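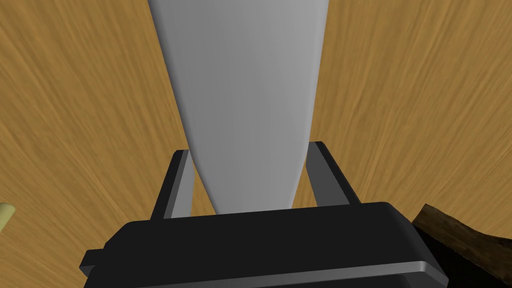

June, gym notebook, second page for this month

7:40 am. In before the camp kids. Floor is cold, AC ran all night again. Ball rack wheeled out to half court, shot machine on the east basket, clock console on the scorer's table with the lid off. Goal for today is the home-opener timing stuff and the bounce test on the new floor panels, in that order, before the volleyball people want the room at noon.

Bounce test first after all, console battery was flat. Put it on the charger.

Drop from 6 ft, bottom of ball at the tape mark, read top of ball on the pole. Same three game balls as last time, all at 8 psi on the good gauge (the one with the cracked face, not the one in the bag).

Panel row A, under west basket: 51, 51.5, 51
Row C, left wing: 50.5, 51, 50
Row F, half court: 51, 51, 51
Row H, right corner by the student section: 48, 48, 48.5

So H is dead. We all knew H was dead, the guards have been complaning since last season that the ball dies in that corner on the dribble, but now there's a number. Did H again with a different ball, 48. Moved two feet toward the baseline, 50.5. It's one seam, not the whole row.

Lifted the edge panel with Kalevi. Rubber pad is missing at one corner and the one beside it is squashed flat. Stakbridge pads, the original ones from when the floor was bought. We have a part box of the Windov pads left over from the stage job, they're a hair thicker. Kalevi thinks thicker is fine. I think thicker at one corner gives us a lip and somebody rolls an ankle on it. Compromise: swap all four pads on that panel so at least it sits level, feather it with a shim on the neighbor.

8:50. Swapped. Lip at the seam, could feel it with a fingernail but not through a shoe. Bounce now 50.5, 51, 50.5. Good enough for camp. NOT signed off for games. Ordering real Stakbridge pads, asked for 30, want spares on the shelf this time.

Taped an X on it so camp staff know to keep the ladder drills off.

Console. Charged to two bars, came up fine. Shot clock problem from the spring: resets to 30 on the horn but the baseline displays lag the table display. Players look up and see one number, bench sees another. Timed it off video, frame by frame:

table to west display, 255 ms
table to east display, not measurable, maybe one frame

So only the west one. Swapped the radio receivers east/west. Lag stayed on the west. So it isn't the receiver. Swapped back. Checked the antenna, fine. Cable run on the west goes up behind the folded bleachers and through the old splice box, the one with Plutano written on the lid in marker. Opened it. Corrosion on two terminals, green. Cleaned, tightened, retimed. Lag gone, or under a frame anyway. Do again tomorrow w/ the lights on full, last time it only showed up with the lights on full.

Side note, somebody should look at every splice box in this building.

10:05. Camp kids in on the west half, kept the east half for the shot machine.

Wolde machine, after the new feed belt. Passing to five spots, counting passes that land in the hands (me standing, no reaching). Counter on the machine started at 1,051 this morning, writing it down so the belt hours can be worked out later. Left corner and left wing good. Top good. Right wing short, ball arrives at the knees. Right corner worse, at the shins.

Leveled the base, it was low on the right rear wheel. Right wing now good. Right corner still a bit low, belt high. Shooters can live with that but I'd rather not teach a freshman to bend down for a pass. Try wheel lock and a thin ply under the foot.

Kalevi shot some while I watched the arc. Says his elbow is fine. Elbow is not fine, going by the free throws.

Jam once, ball wedged sideways in the hopper neck. That was a worn ball, slick, pulled it off the rack and put it in the outdoor bin. No jams after.

11:20. Nets. West net has two broken loops, replaced. Rim height west 10 ft even, east 10 ft and a quarter inch high. Cranked down, rechecked, even. Wrote it on the card inside the padding.

To do
- Stakbridge pads, chase the order
- retime west display, lights full
- ply under Wolde foot, redo right corner
- new batteries for the horn remote
- ask about the student section rail, one bolt loose, tightened by hand only, needs a wrench
- return ladder to volleyball

Kalevi Rissanen has the console key till I'm back. Good gauge is in the top drawer, please leave it ther.

11:55. Net crew waiting at the door, packing up.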